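Betreff: Re: Newsletter oder doch wieder Anzeigen?

Hallo Rhys, hallo alle,

entschuldigt, dass ich erst jetzt dazu komme, der November ist bei uns im Laden immer die Hölle (die schöne Sorte Hölle, aber trotzdem). Ich zitiere mal das Wichtigste, sonst scrollt sich jeder einen Wolf:

Rhys Mahuika schrieb:
> Wir haben bei Prakley jetzt seit dem Frühjahr einen Newsletter, und ich
> bin ehrlich gesagt ratlos. Auf der Liste stehen 1.155 Adressen, die meisten
> noch aus dem Gewinnspiel vom letzten Jahr. Bestellungen kommen über die
> Mails fast keine. Meine Geschäftspartnerin will das Ganze einstellen und
> das Geld in Anzeigen stecken, 400 Euro im Monat.
> Drei Fragen:
> Wie oft verschickt ihr? Wir machen es einmal die Woche.
> Schmeißt ihr Leute raus, die nie öffnen?
> Und was schreibt ihr in die Betreffzeile? Bei uns steht immer
> "Prakley Newsletter" plus Ausgabennummer.

Also, Rhys, fangen wir hinten an, da juckt es mich nämlich am meisten. "Prakley Newsletter, Ausgabe 14" würde ich auch nicht aufmachen, und ich mag euch! Dass die Mail von euch kommt, steht doch schon im Absender. Die Betreffzeile ist der einzige Platz, an dem du jemandem sagen kannst, was drin ist. Bei uns heißt das dann zum Beispiel "Die Winterkarten sind da, die mit dem Fuchs auch" oder einfach "Wir haben am Brückentag zu". Die zweite war übrigens eine unserer meistgeöffneten Mails überhaupt, fragt mich nicht, warum. Ich schreibe den Betreff inzwischen zuerst und den Rest hinterher, und wenn mir kein Betreff einfällt, dann gibt es in der Woche eben keine Mail.

Damit bin ich auch schon bei der Häufigkeit. Wir haben früher ebenfalls wöchentlich verschickt und sind jetzt bei 2 Mails im Monat. Das Wöchentliche hat mich fertiggemacht, ich saß abends um elf am Küchentisch und habe mir Neuigkeiten aus den Fingern gesogen, und genau so hat es sich auch gelesen. Seit wir seltener schreiben, antworten die Leute sogar ab und zu. Richtig mit Text! Eine Kundin hat mir neulich ihre halbe Hochzeitsplanung geschildert und dann die Einladungen bei uns drucken lassen.
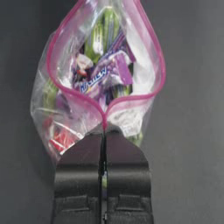
Zum Rausschmeißen: ja, unbedingt, aber mit Ansage. Wir haben allen, die ein halbes Jahr lang nichts geöffnet hatten, eine kurze Mail geschickt, drei Sätze, ein Link zum Dranbleiben. Wer nicht geklickt hat, flog raus. Es waren 300 Adressen, und ich habe beim Löschen tatsächlich gezögert, man hängt ja irgendwie an dieser Zahl da oben in der Ecke. Passiert ist dann gar nichts Schlimmes, außer dass wir beim Versanddienst in einen kleineren Tarif gerutscht sind. Corinne hat hier auf der Liste schon mal darauf hingewiesen, dass die Öffnungsraten sowieso mit Vorsicht zu genießen sind, weil manche Mailprogramme die Bilder von selbst laden und dann alles als geöffnet gilt. Und umgekehrt lesen manche brav jede Mail mit abgeschalteten Bildern. Also lieber auf Klicks und Antworten schauen und eben vorher fragen.

Bei Gewinnspieladressen wäre ich noch strenger. Die wollten den Preis, und das ist ja auch völlig in Ordnung. Schau bitte außerdem nach, ob die damals sauber bestätigt haben, dass sie Post von euch wollen, mit Bestätigungsmail und allem. Wenn du das nicht mehr nachweisen kannst, würde ich sie gar nicht mehr anschreiben, auch nicht mit der netten Abschiedsmail. Ich bin keine Juristin, frag im Zweifel eine.

Und die 400 Euro für Anzeigen — puh. Ich will deiner Geschäftspartnerin nicht reinreden. Wir haben das mit Tautahi einen Herbst lang gemacht, ordentlich Klicks bekommen und ein paar Bestellungen, die das Geld gerade so wieder reingeholt haben. Was ich damals total verschlafen habe: Auf der Seite, auf der die Leute landeten, gab es nirgends ein Feld für den Newsletter. Die waren da, haben geguckt und waren weg. Wenn ihr Anzeigen schaltet, dann baut das Feld vorher ein, und zwar nicht ganz unten im Fuß neben dem Impressum, da findet es kein Mensch. Vielleicht könnt ihr euch ja auch auf halbe-halbe einigen und den Newsletter bis nach Weihnachten weiterlaufen lassen? Gerade jetzt einzustellen fände ich schade, jetzt kaufen die Leute doch.

Noch was Praktisches, weil du nach dem Werkzeug nicht gefragt hast, ich es aber trotzdem loswerden muss: Wir sind im Sommer von Grikbridge zu Drolleck gewechselt. Die Vorlagen sind hässlicher, dafür kommt die Mail auf dem Handy so an, wie ich sie gebaut habe. Beim Umzug unbedingt die Liste der Abgemeldeten mitnehmen! Die liegt in einem eigenen Export und ich hätte sie beinahe vergessen. Das hätte Ärger gegeben.

Corinne, falls du mitliest: Hattest du nicht mal eine Begrüßungsmail gebaut, die nach der Anmeldung automatisch rausgeht? Ich habe deine Nachricht dazu im Archiv gesucht und nicht gefunden. Würdest du den Text noch mal herumschicken? Unsere besteht immer noch aus dem Satz "Vielen Dank für Ihre Anmeldung", und wir duzen sonst überall.

Rhys, wenn du magst, schick mir deine letzten beiden Ausgaben direkt, dann schaue ich am Abend mal drüber, so ab acht ist hier meistens Ruhe.

Liebe Grüße in die Runde
Anneke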